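Skivlow Desk Lamp – User Guide
Section 3: Choosing the place and setting up the lamp

Please read this section to the end before you connect the lamp to the power. You need no tools for the set-up, except the small hex key which is packed together with the base.

3.1 Choosing the place

The lamp gives its best light when the head stands a little to the side of your work and not straight over it. If you write with the right hand, put the base on the left side of the table. If you write with the left hand, put it on the right side.

1. Put the base on a flat and firm surface. The base is heavy, so please lift it with both hands.
2. Keep a free distance of 11 inches between the lamp head and any curtain, paper shade or shelf.
3. Lead the cable behind the table. Do not let it hang where people walk.

Caution: Do not use the lamp in a bathroom or outdoors. The power unit is made for dry rooms only.

3.2 Mounting the arm

1. Hold the arm upright and push the lower end into the hole of the base until you hear a click.
2. Tighten the side screw with the hex key. Stop when you feel resistance. More force will damage the thread.
3. Open the arm slowly to almost its full length, then let it come back to the middle position. Do this 2 times so the springs find their place.
4. Put the lamp head on the upper joint and turn the ring to the right.

Note: When the arm sinks by itself, the upper joint is too loose. Turn the knob on the joint a quarter turn and try again.

Caution: Keep your fingers away from the springs while you move the arm.

3.3 First switching on

1. Connect the power unit to the lamp first, and then to the wall outlet.
2. Touch the button on the head one time. The lamp starts with the low level.
3. Touch again for the middle level, and again for the high level. The next touch switches the lamp off.
4. To change from warm to cool light, keep your finger on the button until the color changes.

The lamp remembers the last color, but not the last level. After a power failure it stays off until you touch the button.

3.4 Light for small work

For reading, the low or middle level is enough for most people. For sewing, model building or repair of small objects, choose the high level and cool light. Bring the head lower and tilt it until the shadows fall away from you. Dark parts next to shiny ones are the most difficult to light, and a small change of the angle helps more than a higher level.
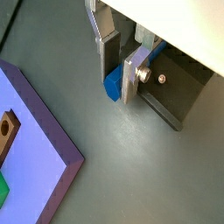 Photo: Vidar Hovland / Granström

Metal and other smooth surfaces can throw the light back in your eyes. If this happens, do the following:

1. Turn the head a little away from the bright surface.
2. Go down one level.
3. Lay a piece of matte paper or cloth under your work.

Note: White table tops make all colors look paler. A gray or green mat is more comfortable when you work for a long time.

3.5 Before you continue

Check that the arm stays in every position, that the cable is not stretched when the arm is fully open, and that the base does not move on the table. Keep the hex key, you will need it again in Section 4 (Cleaning and storage).

Text: Tiziana Zanetti. Revised 28th October.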